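Novwood opens its doors this August, and I'm so happy I finally get to tell you about it!

I'm Gunvor Halvorsen, and for the past five years I've been turning an old seed warehouse into a place where people can rent a bench, borrow good tools and make things. Clay, paper, yarn, small furniture, whatever you like. We have 672 square feet of shared workspace on the ground floor, plus a reading loft upstairs with a very squeaky staircase (I've grown fond of it, so it stays).

Memberships go on sale at 9 in the morning on opening day. The first 300 people to sign up get the Pralel pass, our name for a month of evening access plus one free beginner class. After that, the regular monthly plan kicks in, and you can stop whenever you want - just tell the front desk.

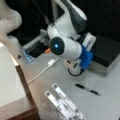 A white arm with a blue gripper over a light gray tabletop.

Classes start the same week. Sjögren, the bakery next door, is handling coffee and cardamom buns for the opening, and they've agreed to keep a small counter going inside Novwood through the fall. I've tested the buns more often than I'd like to admit! Our booking page was built by Vuvex, a local web shop, and it lets you reserve a bench from your phone up to nine days ahead.

Kids are welcome with a grown-up until early evening. Later hours are for adults, mostly because the pottery crowd likes its music loud. Street parking is free after 5, and there's a bike rack by the side door.

If you write about crafts, small business or just nice places to spend a rainy afternoon, come by before we open and I'll walk you around myself. Interviews are fine in person or by phone.

Press contact: Gunvor Halvorsen, founder, Novwood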